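Meet-and-Greet Safety Checklist: Amunden at the Larero, Skurmont Tour

Completed on the walk-through before doors. Items are marked OK, FIX or WATCH. Comments are from the same walk and from the second look after soundcheck. Please read the comments as well as the marks, as a few of the OKs come with conditions.

Tickets sold for the meet-and-greet: 168
Room used: upstairs lobby bar, with the photo spot at the far end
Crowd staff: Mac Giolla

ARRIVAL AND LINE

1. Line route marked from street to stairs – FIX
Barriers were set up straight across the sidewalk and people with strollers had to step into the road. Moved back against the wall. Leave them there even if the line gets long. It can bend around the corner into the side street, where there is more room.

2. Line kept apart from general ticket line – OK
Separate signs are up. The sign for the meet-and-greet says "VIP" and the tickets say "Skurmont Upgrade," so expect questions. Staff at the head of the line should know both names.

3. Bag check table in place – OK
Table is steady. Second flashlight needed after dark. No large bags, no glass, no poles. Gifts for the band are covered under item 14.

4. Stairs clear and lit – FIX
Two bulbs out on the landing. Replaced before soundcheck and checked again. The handrail on the left is loose at the bottom bracket. It holds, but it moves. House has been told and it needs a proper repair before the next show.

5. Elevator working for anyone who can't use the stairs – OK
Works, slow. Goes directly to the lobby bar level. One staff member stays with it until the last guest is up, and again when the room empties.

LOBBY BAR

6. Exits unlocked and visible – OK
Both exits open outward with a push. The banner behind the photo spot was hanging over part of one exit sign. Raised the sign side and dropped the other, then straightened it. Anyone who moves the banner for a better photo has to look at that sign again.

7. Capacity – WATCH
The room is fine for groups but not for everybody at once. Bring guests up in groups of 43 or fewer. The last group on this plan will be smaller than the rest, so use it for late arrivals. Do not send the next group up until the one before it is on the way down the back stairs.

8. Floor – OK
Carpet edge by the bar taped down. Tape will need another look partway through. The dance floor section was dry when checked. No drinks past the rope.

9. Cables – FIX
Power for the photo lights ran across the walking path with nothing on top of it. Rubber cover added. The photographer's laptop charger was doing the same thing on the other side and has been moved to the wall outlet.

10. Light stands weighted – OK
Sandbags on both. The taller stand was up to full height and wobbled when bumped, so it has been brought down by a foot. Photographer is happy with the light as it is now.

11. Temperature and air – WATCH
Upstairs gets warm once people are in it. Turn the fans on before the first group, not when somebody complains. Water is on the bar and is free. Two guests felt faint at the last meet-and-greet held in this room, both after a long wait outside in heavy coats.
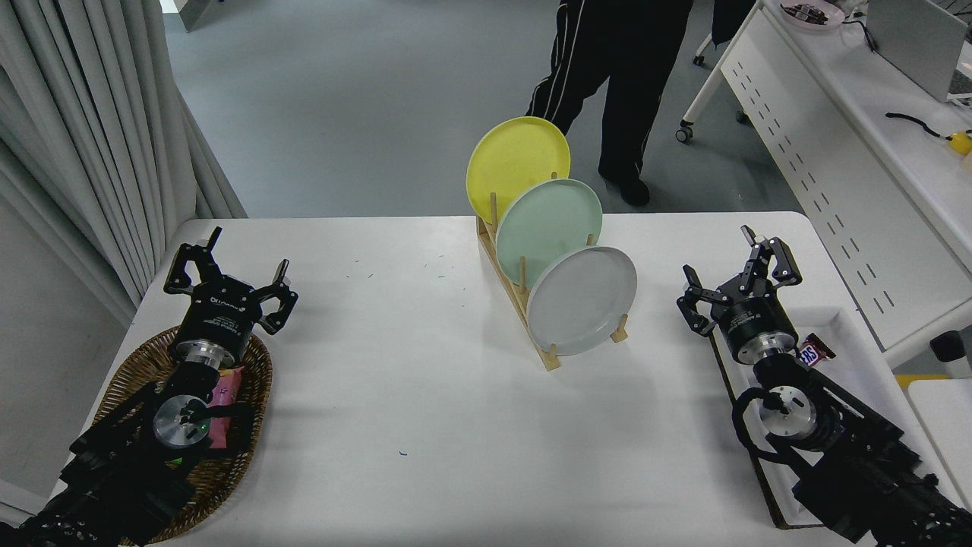 12. Distance between line and photo spot – OK
Rope starts some 6 feet from the mark on the floor. That gives the person at the front space to put down a phone and coat before walking over. Phones go on the side table or with a friend. The band does not take selfies on this tour and the ticket page says so, but plenty of people will ask anyway. The answer is a polite no from staff, so that the band members don't have to give it.

13. Contact rules explained before guests reach the front – WATCH
Say it once at the bottom of the stairs and again at the rope. Arms around shoulders are fine if the band member offers. No lifting, no jumping on backs. The drummer has a sore wrist and is not shaking hands. That is the whole story, and staff should not add to it. There was already a post going around in January that the drummer had quit, and it took a week to die down.

14. Gifts – FIX
The box was on the floor next to the photo spot and someone was going to fall over it. It now sits on a chair behind the rope. Letters, drawings and small soft items only. Home-cooked food and open drinks are turned away at bag check. Nothing is passed directly to the band.

BAND ROUTE

15. Dressing room to lobby bar – OK
Walked it both ways. The service corridor door sticks and needs a shoulder. Do not prop it open with the fire extinguisher, as was being done when we came through. Extinguisher is back on its hook and a rubber wedge is there for use while staff are present.

16. Way out if the band needs to leave early – OK
Back through the service corridor, door closed behind them. Radio word agreed with Mac Giolla. It is not written here.

17. Rear door and car – WATCH
Fans know about the rear door. There were a few waiting at 3 p.m. and there will be more after the show. Barriers on both sides, car brought right up to the door. If the band decides to stop and sign, they stay on the inside of the barrier.

MEDICAL AND RADIO

18. First aid kit upstairs – FIX
Kit was at the front desk only. A second one is now behind the bar. It was short on cold packs and these have been added.

19. Radios – OK
All tested. Poor signal on the back stairs between floors. Speak from the landing.

20. Fire alarm procedure – OK
Photos stop, guests leave by the nearest exit, coats and bags stay where they are.

STILL OPEN

Handrail bracket, item 4. House to confirm repair.
Service corridor door, item 15. Same.
Sign wording, item 2. Ask the tour office to use one name on signs and tickets for the remaining Skurmont dates.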